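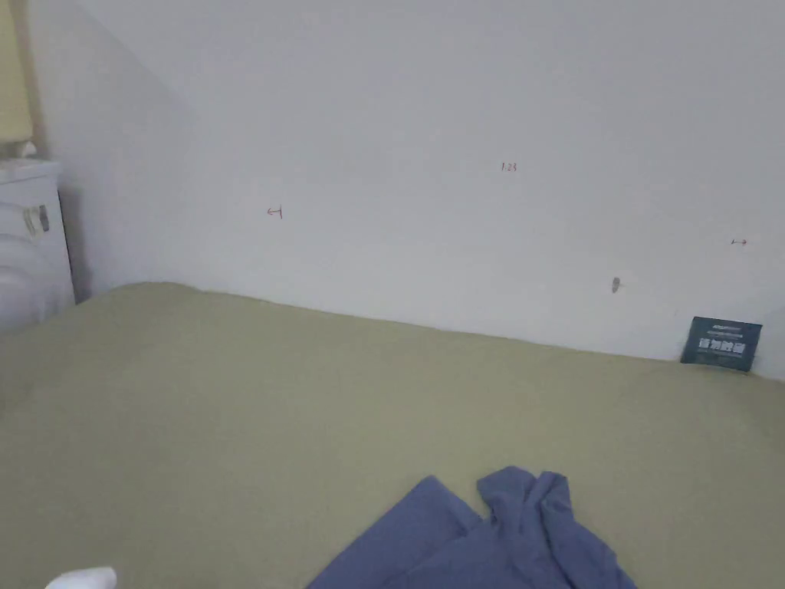

Spare room bed, olive sheet on, one blue thing still to fold.

Spare bed pushed against the wall: how do you keep the fitted sheet on?

jchettiar
We moved the guest bed up against the back wall in June to make floor space, and I've been fighting the sheet ever since. It's the wide bed and I can only get at it properly from the front and one side. The sheet looks fine in the photo, but every time I fold laundry on it the far edge creeps. By the end of a load there's a strip of bare mattress along the wall and I have to climb on and pull it all back.

I use this bed as my folding table, so I'd like to fix it without moving the bed out again. What do people do?

Also, there are small red pen marks on the wall above it. Off-white flat paint. I'd like those gone before my sister stays.

plorkham44
Is the sheet the right depth for the mattress? Most creeping sheets I've dealt with were too shallow. If the corner only just makes it under, it'll pop off the first time you lean on the bed.

jchettiar
It goes under by maybe the width of my hand at the front corners. I can't see what it does at the back.

kettler_i
Then check the back. Pull the bed out once, do the two wall corners properly, push it back. It's ten minutes. I do mine when I change the mattress pad and don't touch it in between.

Sheet clips help too. I bought a set of 4 from Dreketti and put them all on the wall side, none on the front.

arne_l
I'd skip the clips. They chewed little holes in two of my sheets. What worked for me was a flat sheet, bigger than the bed, tucked deep on the wall side first and then pulled toward you. There's no elastic to snap back. You lose the neat corners, but it's a folding table, so who cares.

kettler_i
Mine have been on for years with no holes. You may have had the metal kind. These are plastic and the grip is wide.

A flat sheet on a bed people fold laundry on will be on the floor in a week.

arne_l
Mine were metal, yes. The flat sheet stays put though. I have 44 inches of overhang across the bed in total and most of it goes down the wall side. If you only buy a sheet the size of the mattress, sure, it'll slide.

bernd_eich
Different question. Why fold on the bed at all? If you're pulling toward yourself with every shirt, you're dragging the sheet with it. I put a board across the end of ours, an old closet shelf, and fold on that. The bed just holds the finished piles.

jchettiar
Because I'm short and the bed is the right height for me. A board on top would put it too high. I get the point about dragging though. I do tend to throw things to the middle and haul them back.

bernd_eich
Try standing at the corner and laying things flat where you drop them. Also put the piles at the wall side. The weight holds the edge down.

plorkham44
Seconding the piles at the wall. Jeans and towels back there, light stuff in front.

Is that blue one a shirt or a towel? If it's a towel, it should be at the back too.

jchettiar
Either way, it can go at the back.

kamarul_l
On the wall marks: what kind of red pen? Ballpoint and marker need different things. Flat paint is the real problem, because rubbing leaves a shiny patch that shows worse than the ink did.

jchettiar
No idea. The lines are thin. They were there before we painted the other walls and I never got to that one.

kamarul_l
Then start with a damp cloth and a drop of dish soap, on one mark only, low down. Dab, don't scrub. If it smears, stop. Next I'd go over it with a stain-blocking primer on a small brush and touch up with the wall color. Red ink likes to come through ordinary paint. I put two coats of Lenz over some in our hallway and it still came back pink.

kettler_i
A melamine sponge would take it off in a minute.

kamarul_l
It might, along with the paint. It's very fine sandpaper. On semi-gloss I'd use one. On flat I wouldn't, unless I was going to repaint anyway.

arne_l
Agree with Kamarul on that. I have a shiny spot beside my light switch from exactly this.

jchettiar
OK. I have half a can of the wall color left, so primer it is if the soap doesn't work. Bed gets pulled out for that anyway, and I'll do the back corners at the same time.

kettler_i
And the clips.

jchettiar
I'll look at the corners first. If the sheet is tucked properly back there and still creeps, I'll order the plastic ones.

plorkham44
Put felt under the legs while it's out. Makes the next time a lot easier.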